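Trays, Tickets and the Lunch Line
By Banafsheh Amini
Jul 26, 2020

The kitchen at Barbridge serves 600 lunches between late morning and early afternoon. Its food costs are ordinary. Its delays, according to records kept last October, come almost entirely from the return side, where dishes leave the dining room and wait to be washed.

Dimas Mangundap, who planned the current layout, treats the dish room as a fixed-rate process. The washer clears one rack every 52 seconds. Faster scraping upstream only builds a longer queue at the machine, and a longer queue takes counter space away from sorting.
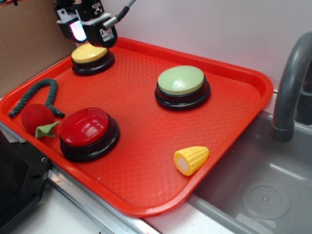 The first change was to split the returns. Cups and flatware now leave the line at a separate window, and plates continue to the scraping station. Flatware soaks before it is racked, so it no longer sets the pace for everything else.

The second change was stock. Barbridge had 485 trays in circulation, too few to cover a slow wash at peak. The kitchen raised the count to 1000 and stored the surplus near the serving line. Washing can now fall behind for most of the lunch period without stopping service.

"You size the stock for the worst half hour," Mangundap says. "The average tells you very little."

Drying remains the weak point. Plastic holds less heat than china and sheds water slowly, and trays nested too soon stay damp between the rims. Racks at Barbridge stand on edge until the next shift. 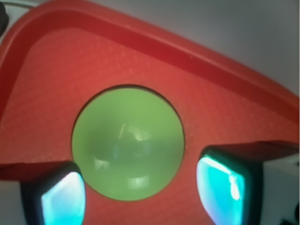 What Jindbridge Did Differently

The smaller kitchen at Jindbridge kept its original stock and staggered its meal times instead. Peak returns dropped, but the dish room now runs later into the afternoon, and labor hours are unchanged.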